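The tide gauge at Brurkholm recorded to the centimeter, and in August it recorded a fault. At 4:10 in the morning the water in the harbor stood seven centimeters above prediction, with barometric pressure at 995 and no wind to account for it. Els Michiels entered the figure and added a query mark.

The gauge was a Nenus float type in a stilling well, installed by Van Hecke and serviced twice a year. The float was sound. The wire ran free. She cleaned the inlet, reset the datum against the brass bolt in the quay wall and went home to sleep.

The next night the residual was nine. She phoned Evside, 22 kilometers down the coast, where the duty officer read her his numbers. His were flat.

"Your bolt has moved," he said.

"Bolts don't move."

"Then the wall has."

She leveled the quay from the church benchmark, two runs, out and back. The misclosure was 2 millimeters, within tolerance. The bolt had dropped nearly ten centimeters relative to the church. The quay was sinking, and the gauge had been reporting it correctly as a rise in the sea.
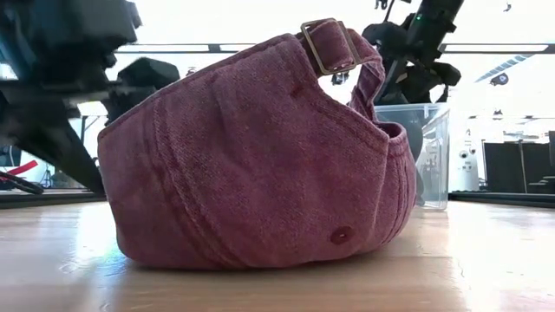
The report took her the rest of the afternoon. She listed the instrument, the staff readings, the benchmark and the method of adjustment, and under remarks she wrote that the harbor office should be told before the evening ferry. Her father had built part of that wall, and there was no field on the form for that. His cap was on the table beside the level book, the red faded to a dusty pink, the stitching still running in even rows around the crown. She moved the level book away from it and signed the second page.

At 6:40 she walked down to close the gate. The ferry was already in sight.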